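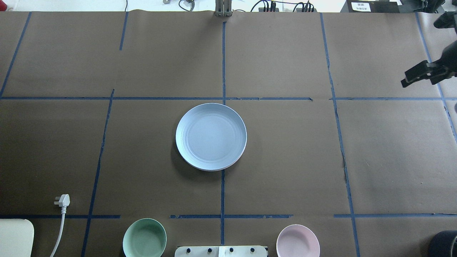
*Fig. 1. The taped grid with the blue plate in its square, gripper open at the right.*

**Work and Automation, unit 5: who sets the table?**
Notes for 22 Sep 2020

Okay, so last time we did warehouses, and a few of you told me you were sick of forklifts. Fair enough! This week it's dishes. Keep Fig. 1 handy, we'll come back to the tape.

The case is Zovurero, a catering supplier with 307 people on the payroll. They pack tableware for events (plates, bowls, cups, the lot), and they've been working with a small outfit called Strazds on getting arms to do the sorting and laying out. I read the whole case file over the break and I have opinions, but I'll try to let you get to yours first.

What I'd like you to look at is the job before the job. Somebody has to lay that tape. Somebody has to decide that a plate goes in this square and a bowl goes down there, and then put it all back for the next run. In the old job descriptions the whole thing is one line: "lays out ware." In the new ones it takes up most of a page, and the pay grade didn't move. Hmm.

Tahmineh Asadi was a packer for years and is now a cell operator. I love her interview (it's in your reader, please read all of it, it's short). She says her back feels great and her head is tired by lunch. She used to talk to the people on either side of her all shift, and now she mostly watches. She also says she wouldn't go back, so don't make her into a sad story in your papers!

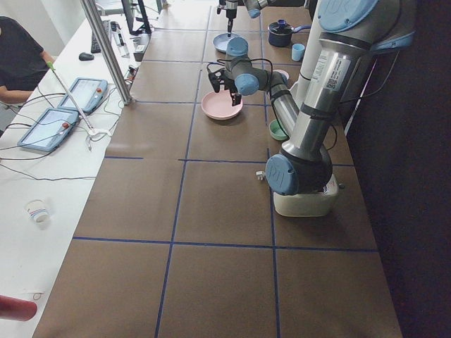 *Fig. 2. Two arms over one table. Note the desk alongside, with the two teach pendants.*

When I show Fig. 2, people go straight to the big arm. Look left for a minute. There's a person sitting at that desk, two pendants with red buttons, a keyboard, a paper cup. That's a workstation too, and you can ask all our usual questions about it: reach, posture, who gets to press stop, who gets asked when the layout changes.

Ximeng Fan's chapter calls this "side-of-table work." I think the term is a bit clunky but I haven't come up with a better one, so we're using it.

For next time:

- Read Fan, chapter 3, and the Asadi interview.
- Write one page on a task you've done for pay that never made it into the job description.
- Bring a question about training time. Who pays for it, and whose shift does it come out of?

The Jendance case moves to March.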